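### 3.2 Washing and drying of the garments

The cotton garments were bought from two shops in Brulley and came from the same supplier, Ernix, so that the yarn and the knit would differ as little as possible. Before the first wash every garment was left for one night in the test room, and its length and width were then measured at 4 marked points. The marks were sewn with a thin polyester thread, as ink had faded too early in our first trial.

All washing was done at 30 degrees with the Vidal liquid detergent, in the dose given on the bottle for medium hard water. We did not use softener. The tap water in Jerkmont is harder than in Brulley, and for this reason the two series are reported separately in Section 4. The drum was never filled more than half – a full drum gave strong creases near the side seams, and these creases disturbed the measurement of width.

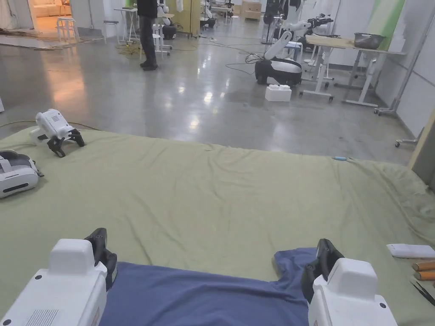 **Figure 2.** Blue garment spread on a green fabric sheet.

After the spin cycle the garments were hung indoors for 58 hours, away from direct sun. We chose this long time because thick seams keep moisture longer than the body of the cloth, and a garment which is measured too early appears larger than it is. Ironing was not allowed at any stage. Small creases were smoothed by the flat hand only, from the centre to the hem, without pulling.

The length was taken from the highest point of the shoulder to the hem, and the width from one side seam to the other, just under the sleeves. Each value was read twice. When the two readings did not agree, the garment was lifted, laid down again and measured a third time, and the middle value was kept. Shrinkage is given in per cent of the length before the first wash, so a value of 100 on the vertical axis of the next figure means no change.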